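Menero hand-held gripper study: progress report to the Imex program office

Work package 2, demonstration collection. Site: Fontes hall, ground floor.

Collection moved to the hall at the start of the period. The smaller lab held one station at a time, and operators had to wait for each other. We now have 3,085 demonstrations on disk, of which 400 were set aside for testing and will not be used in training.

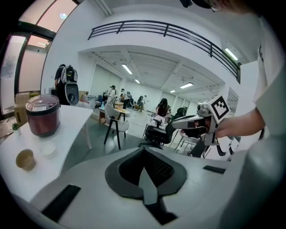

Fig. 1. Hand-held grippers in use at Fontes, with the rice cooker table at left.

Each gripper records from its own camera. Position is recovered from the video, and the printed marker on top of the gripper is used to locate one hand relative to the other in two-handed tasks. This failed often in the first sessions when the marker was turned away. We changed the starting pose and repeated 84 recordings.

The policy trained on single-handed data is running. The two-handed policy is behind schedule. It reaches for the right object but closes too early, and we think the timing offset between the left and right streams is to blame. Nunow is supplying a new sync board, due in March. 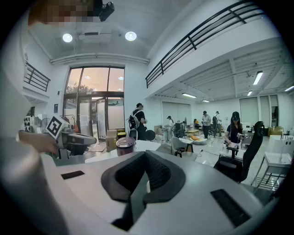 Page last changed: 18/01/2024

Remaining work under this package is 300 two-handed demonstrations with the new board, then retraining and a comparison against the current policy on the same test set. We ask to move the package 2 deliverable to the end of March. No change to the budget is requested.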